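3.2 Paper handling task

The students of the Flakbridge robotics class worked in teams of two, and each team recorded 5 practice runs with a sheet of plain paper. The wrist view was the only view they could use while driving the arm.

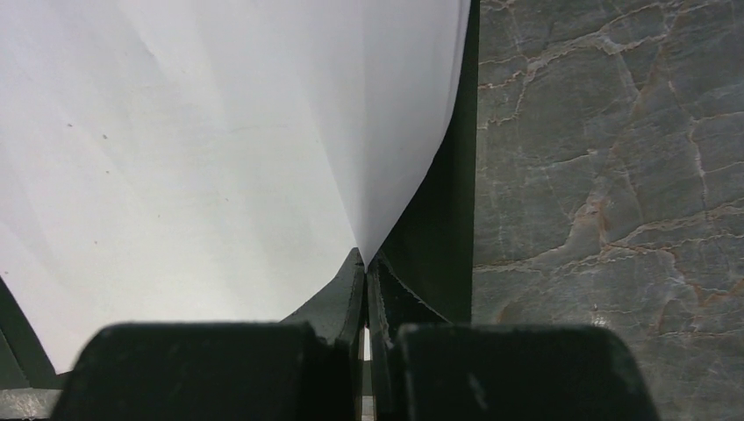

Figure 6. White sheet held at its tip between the two fingers.

Eilidh Mackay wrote in her team log that thin material was harder to teach than blocks, and she asked for one more lesson on grip force. We added this lesson in May.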